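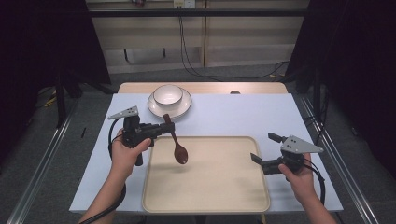
Quick one tonight, tea's in the oven and I've got till it beeps.

Been trying to sort out the breakfast things. Again. The problem with our table is that everything gets put down wherever there's a gap, so by eight in the morning you're eating toast off your knee. So, new rule. One tray, one bowl and saucer, one spoon. Spoon lives on the tray, bowl stays at the back on its saucer, anything else goes away.

The tray is the big beige one. Rounded corners, a lip all the way round, wipes clean in a second. I nearly got the bigger one from Semwal, 600 mm long, but that would of been half the table gone. Glad I measured.
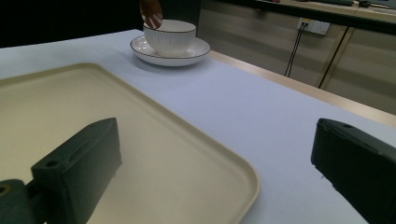
White for the crockery, with the thin dark line round the rim. I went back and forth on that line for weeks. Plain white felt a bit canteen, patterned felt like my gran's dresser, and the line is just enough. Saucer has it too so they look like they belong together. Dirnberg do something similar but wanted 78 for a set and I only need the one, maybe two if people come.

Wooden spoon, dark brown. Metal on china first thing in the morning goes right through me. Wood doesn't clink. Needs a rub of oil every so often, I keep forgetting. Oil is in the cupboard behind the flour. Note to self.

Cloth is the pale lavender one, doesn't quite reach the far edge so you get a strip of table showing. I did look for a longer one, Plalevine only had it in a sort of mustard. No. 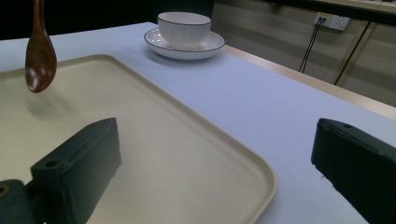
Anyway, tried it for 3 weeks now and it's mostly held. Two slips, both mine, both involving post. The tray being empty is the hard part, an empty tray is basicaly an invitation. Keys, receipts, half a satsuma.

Still to do: somewhere for the jam. A second spoon. Reply to Jusumis about the shelf, they've had my email since August.

Beeping. Will do the cutlery drawer next time, it's grim in there.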